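机械臂、吐司和我妈的砧板：第六个版本

先更新一下进度，因为上次写到一半我就去睡了，留言里还有人问后来怎样。后来就是我又拆了一遍。

给没看过前几篇的人补一句：我在家里的备餐台上装了一条白色的协作臂，目标是让它做早饭。注意，早饭这个词我已经重新定义了三次。三月刚开始的时候，早饭指的是煎蛋、吐司和切好的水果。四周以后是吐司和水果。现在是“从砧板那一带经过，不碰倒任何东西”。按这个趋势，年底我会宣布通电即早餐。

臂是从Isutbridge那个共享工坊收来的二手货，工坊换设备，我出价最低，也只有我出价。控制程序用的是Flakach，一个文档写得极其自信的开源项目。文档里有一句“初次标定通常一杯茶的工夫即可完成”，我不知道作者喝的是什么茶，也许是普洱，从采摘算起。

标定这件事值得单独抱怨一段。手眼标定说白了就是让腕上的相机知道自己长在哪里。你把臂摆到不同姿态，每次拍一下标定板，软件算出相机和法兰之间的变换。我拍了50组，算出来的结果是相机位于我的冰箱里。检查了一晚上，发现是欧拉角的顺序填反了。改过来以后相机回到了腕上，偏差8毫米。8毫米听起来不多，但你试试用偏8毫米的手去夹一片吐司，夹到的是烤面包机。

然后是线。做机器人的人在网上聊算法，聊规划，聊抓取网络，很少聊线。我这条臂一半的故障来自线。末端的相机线和夹爪线从腕部绕出来，留短了，转到第六轴极限就绷紧，报错停机；留长了，它就成了一条套索，专套高的东西。我试过扎带、螺旋套管、魔术贴，还有一回用了晾衣夹。晾衣夹的表现意外地好，坚持了两天。现在的办法是在腕部留一个大圈，再让剩下的顺着臂往下走，程序里把那个圈当成一个胖圆柱来避障。规划器因此觉得自己的手腕有水桶那么粗，很多本来能走的路线它都不肯走了，性格变得谨慎，像我考驾照那阵子。

夹爪的指头我自己打印的，从Drurkora的图纸改的，原版太宽，进不了烤面包机的槽。改窄以后进是进去了，但软质材料的指尖有点滑，香蕉会转。香蕉转起来的时候，姿态估计也跟着转，两边互相不服，最后总是香蕉赢。第五版指头加了横纹，香蕉老实了，盐罐又开始打滑。第六版还在改，我已经不太想谈它。

练习用的食材倒是解决了。真面包掉渣，真香蕉第三天就进入了另一种物态，我妈对此发表过意见。所以盘子里改成了玩具水果，吐司也是木头的。木头吐司有一个优点，夹坏了不心疼，还有一个缺点，夹不坏，所以力控到底调得对不对你根本看不出来。这个问题我打算以后再想。

砧板是真的，我妈的，带一圈沟槽。借的时候我说用两周。深度相机不喜欢那圈沟，总想把它认成一个物体的边缘，于是规划器会郑重其事地提议抓取沟槽。我在分割那一步加了高度阈值，低于台板平面的一律不要，这才消停。顺便说，光面大理石纹的台面也不省心，灰色纹路偶尔会被当成线缆。我后来把台面的平面方程直接写死在配置文件里，不够优雅，但它从此不再去抓花纹了。

避障地图也写得很土。烤箱是一个方块，水壶是一个圆柱，后面那排杯子罐子统统归进一堵虚拟的墙，墙后面的东西臂永远别想碰。这样做的后果是牛奶也在墙后面。麦片没有牛奶，我只好把麦片也从菜单里删掉。

Rosser是我给它起的名字，取自它的第一个报错界面，那时候我还以为那是个单词。到昨晚为止，日志里记了3,726次运动指令。日志不区分有用的和没用的，我觉得这是对作者的一种体贴。

今天的安排是把速度从百分之十提到百分之二十。提速之后腕部的画面糊得厉害，近处的木头面成了一片浅黄的条纹，识别只能等停稳以后再做。所以新流程是：走，停，看，想，再走。我爸早上进厨房找眼镜也是这个流程。 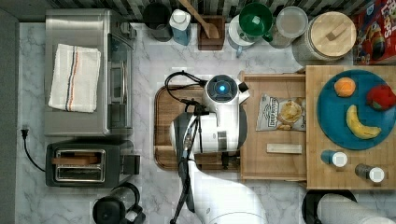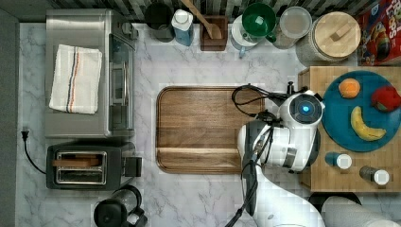
同一个台面，最后这张是腕上的小相机看到的：
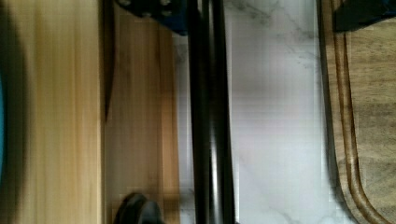

Liis Adomaitis在留言里说，运动模糊别急着靠停下来解决，先把曝光锁短，再给台面补一盏灯，噪点多一点识别还能忍，拖影它忍不了；另外腕上那圈线当成胖圆柱太亏，拆成几个小球挂在最后两节连杆上，规划器会大方很多。她还问我，砧板打算什么时候还。

前两条我今晚就试。曝光我之前一直开着自动，理由是默认就是自动。小球的做法Flakach应该支持，配置里有个碰撞体列表，我当时嫌长没往下看。

砧板的事等第六版指头打完再说。

2023-09-16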